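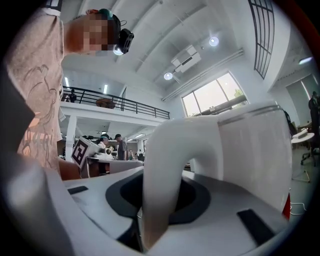 Search this site
Talks and notes

Speaker notes: What I learned growing garlic in bad dirt
October 12, 2025
14 shares

Okay, hi everyone, thanks for squeezing in. (Wait for the chairs.) So I garden on clay. Proper clay, the Suddale kind, the stuff that sticks to your boots and comes home with you. My first year I put in 26 cloves and pulled up a handful of things that looked like sad spring onions, and I was still proud of them!

Slide 2. Ask who's grown garlic before. Ask who's grown it from supermarket bulbs, and don't be mean about it, I did the same.

The bed. I raised mine by the height of a brick and dug through two barrow loads of compost from the Sorkus yard. Go early, their good pile goes fast. I don't bother with gypsum any more. Somebody will ask, so say it helped in one corner and did nothing in the other, and I never worked out why.

Planting. Pointy end up, a hand's width apart, two knuckles deep. Keep the papery skin on. Biggest cloves in the ground, little ones in the pasta. Pass the bowl of cloves along the front row now or I'll forget like I did at Corell.

Slide 5, the weeds one. Garlic hates company. I mulch with pea straw, thick as a doona, and then pull whatever comes through while I'm waiting for the kettle.

Water. Stop when the bottom leaves go brown. I kept going one year because I felt sorry for them and lost half the row to rot. Colour of the rot slide is pretty awful, skip if people are eating.

Curing. I hang mine under the carport in bunches. Last season I had 57 bulbs up there and the last of them got me through to February, plaited by then, badly.

Leave time for questions. Mention the Liew Street swap table, bring your own bags.

3 comments

claybound: Great talk, I've been planting mine far too shallow. Off to dig them up again, I guess?

mulchmum: What do you do about rust on the leaves? Mine was orange all over.

spadeandneighbour: Got some cloves off the swap table and they're already in. Fingers crossed!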